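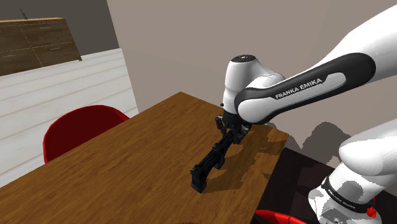 Unit 6. Manipulation in Homes and Small Shops: What Works, What Does Not

Course handout, Moldovan Institute, Robotics for Non-Majors

6.1 The question

This unit asks whether an arm with two fingers can do a chore that a person would hand to a teenager: clear a table, put a thing back on its shelf, move a part from bench to bin. The arm is assumed to be bolted down, with seven joints and a parallel gripper. Mobile bases are covered in Unit 8.

A chore differs from a factory cycle in one respect that matters for grading. In a factory cycle the part arrives in the same pose every time. In a chore it does not, and the cost of finding the pose is part of the task.

6.2 Terms

Reach: the set of points the gripper can get to. Usable reach is smaller, since many of those points can be touched from only one direction.

Aperture: the distance between the open fingers. An object wider than the aperture in every direction cannot be pinched at all.

Clearance: the free space around the fingers on approach and on exit. Students forget the exit.

Success: the object is where the instruction says, upright if the instruction implies upright, and nothing else has moved.

6.3 Long objects

Most published tests use cups, blocks and cans. Household and shop items are often long: a level, a curtain rod, a shelf bracket, a model on a display stand. Three things change with length.

First, the grasp point stops being obvious. Pinching at the middle balances the load but may put the fingers on a part that is too wide. Pinching at one end is easier to plan and produces a torque that the fingers may not hold.
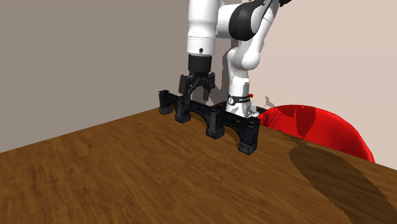

A model bridge with four piers is a fair test piece. The deck is long and narrow, so a top-down pinch across it is possible in principle. The piers are the problem. If one foot drags during the lift, the whole model yaws in the grip, and a controller that tracks only the wrist will not register it.

Second, orientation error grows with distance. A small twist at the fingers becomes a large offset at the far end — enough to miss a slot or knock over a neighbor.

Third, the arm can hide the object from its own camera. Dark, low-texture surfaces make this worse, in simulation and on the bench.

6.4 Simulation results

The Brornbridge task set was run in simulation with 2,000 attempts per policy. The baseline policy placed short objects correctly in most attempts. On long objects it completed 401. The most common failure was rotation in the grip after lift.

The Enex training log for the same policy holds 3,863 demonstrations, of which 300 involve an object longer than the gripper is wide open. Discuss whether the gap in 6.3 is a hardware limit or a data limit. Both positions can be defended.

Simulated contact is approximate. Friction is usually set to one value per object, and a rendered shadow has no effect on the physics. Do not quote a simulated success rate as a household one.

6.5 Current status

Ready: repeated pick and place of known rigid items, fixed lighting, person nearby.

Partly ready: mixed rigid items on an open table, slow pace.

Not ready: cloth, cables, full drawers, anything long in a crowded space.

6.6 Problems

1. Sketch two grasps for a four-pier bridge model. Mark the torque for each.

2. Write a success test for "move the bridge to the other side of the table" that a program could check.

3. Read the Cleltmont report, section 2. State which of its chores need a second arm.

14 shares | 3 comments

Related items
Unit 5. Grippers and Suction Cups
Unit 7. Cloth, Cable and Bag Handling
Unit 8. Arms on Wheels
Lab 3. Measuring Aperture and Clearance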